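Unit 4: The Long Take and the Closed Set in Horror Film

Reading for this unit is in the course packet. Please have the screening finished before the discussion section. The film for this unit is Stonholm, and the short that goes with it is Skavora. Both are on the course site in the Unit 4 folder, and both have subtitles. The copy of Stonholm in the media library is a different cut, so use the one on the course site or your time codes won't match anyone else's.

Content note: Stonholm has one scene of drowning and several with animal remains. Skavora has no on-screen violence. If you need to work with a different film, write to me before the screening week and I will send you the alternate assignment.

1. Where we are

Unit 3 was about editing: shock cuts, false scares, and the cut that comes a little later than the audience expects. This unit takes most of that away. A director who holds a shot for a full minute has given up the easiest tool for making people jump, and has to get fear out of staging, sound and time.

Terms you should already have: off-screen space, diegetic sound, establishing shot, eyeline match. If any of these are shaky, go back to the Unit 2 handout.

New terms for this unit:

Long take. A shot that runs much longer than the shots around it. There is no fixed number of seconds. In a film with very quick cutting, 13 seconds can feel long.

Locked-off shot. The camera doesn't move at all, including pan and tilt. Usually on a tripod.

Closed set. For this course, a story that stays in one location, or in a few connected rooms. (On a production, the same phrase means that visitors are kept out. We are not using it that way.)

Dead space. Part of the image where nothing is happening and nothing seems likely to. Horror directors use it because viewers don't trust it.

2. The long take and the viewer's eye

In a fast-cut scene the editor tells you where to look. In a long take, particularly a locked-off one, you choose. Most viewers look at faces first, then at whatever moves, then at doorways and windows. A director who knows this can put something in a part of the image that gets checked last.

The kitchen shot in Stonholm is the one we will spend the most time on. It lasts 148 seconds. The older sister washes dishes with her back to us, the hall door is open on the right, and the light in the hall is off. Nothing comes through the door. Watch it once for the story, then watch it again and write down where your eyes go. Students usually report that they stopped looking at the sister well before the halfway point.

Two things to notice. The sound of the tap covers any small sound from the hall, so we can't use our ears to check the door. Also, the sister is not afraid. If she looked toward the hall even once, the shot would become a scene about her fear, and we would wait for her to react so that we knew when to.
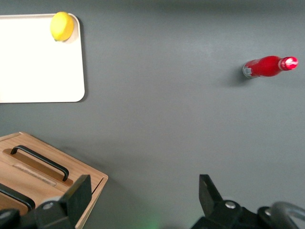
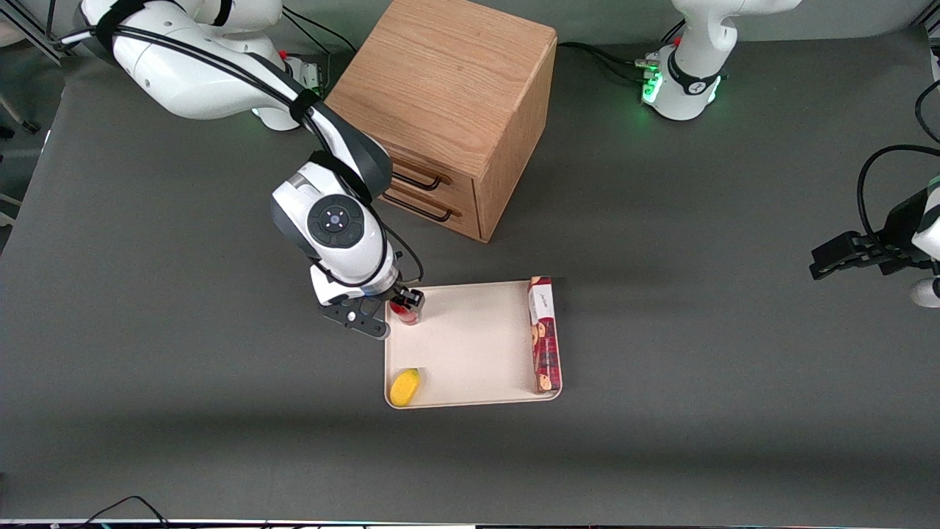
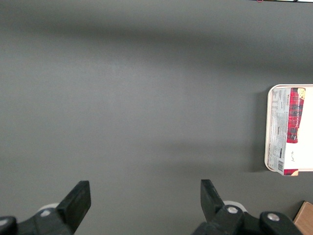

Page last changed: September 11, 2021

3. The closed set

Low-budget horror stays in one place for money reasons. You pay for one location, you light it once, and the crew doesn't lose half a day moving trucks. Skavora was made this way, in a single boathouse.

The effect on the story is separate from the budget. By the middle of a closed-set film the audience knows the floor plan. We know which stair creaks and which window sticks. After that, a very small change is enough: a chair turned around, a coat missing from a hook. The same change in a film with twenty locations would pass without anyone seeing it.

Stonholm teaches its floor plan in the first reel. The younger sister carries a box from the front door to the attic, and the camera follows her the whole way – every room in the house is either entered or passed. It looks like ordinary moving-in business. Compare this with Skavora, where we never get a full view of the boathouse and the back wall is not shown until the final shot. One film scares us with a place we know, the other with a place we have never been allowed to learn.

Draw both floor plans from memory after your first viewing. Don't look anything up. Bring the drawings to section, including the mistakes. Last year several people drew a second bedroom in Stonholm that isn't there, and we got a good half hour out of working out why.

4. Sound in the held shot

This section is short because Unit 6 is all about sound. For now, listen for room tone, the low background noise every space has. In a long take we get used to it and stop hearing it. Stonholm drops the room tone completely at one point during the attic sequence. There is no music and no sound effect, only the missing hum. Use headphones. On laptop speakers you will miss it.

Skavora does the opposite. The water under the floor gets slightly louder in each scene, and the change is spread out so far that you only notice it if you skip from the opening to the end.

5. Common problems in student papers

Calling every slow shot suspenseful. Suspense needs a question the viewer wants answered. Say what the question is.

Plot summary. Your reader has seen the film. Two sentences are enough to place a shot.

Treating the director's interview as proof. The packet includes an interview about the making of Stonholm. You can quote it, but what the director wanted and what the shot does are two different claims, and the paper is about the second.

Counting shots wrong. A hidden cut is still a cut. The stair shot in Stonholm passes behind a dark post and very likely has a join there. If you call it one take, say that you know about the post.

6. Assignment

Choose one shot from either film that runs longer than 30 seconds. You may not use the kitchen shot. Write four pages, double spaced, on how the shot directs or fails to direct attention. Include a shot diagram with camera position, actor positions at the start and end, and any doors or windows. Hand-drawn diagrams are fine if the labels can be read.

Grading: 20 points for the diagram, 63 for the argument, 17 for writing and citation. Late papers lose five points per day unless we have talked beforehand.

For citation, give the time code at the start of the shot in hours, minutes and seconds. Packet readings are cited by author and packet page, not by the page number of the original book.

7. Optional viewing

Destance is worth seeing if you liked the attic sequence. It is a ghost story set in one train car, and the camera stays at the same end of the car for nearly the whole film. The middle section drags. The last two stops are very good.

For Unit 5 we move on to the monster and when to show it. Read the first two packet chapters for that unit and skip the third, which we will come back to in December with the remakes.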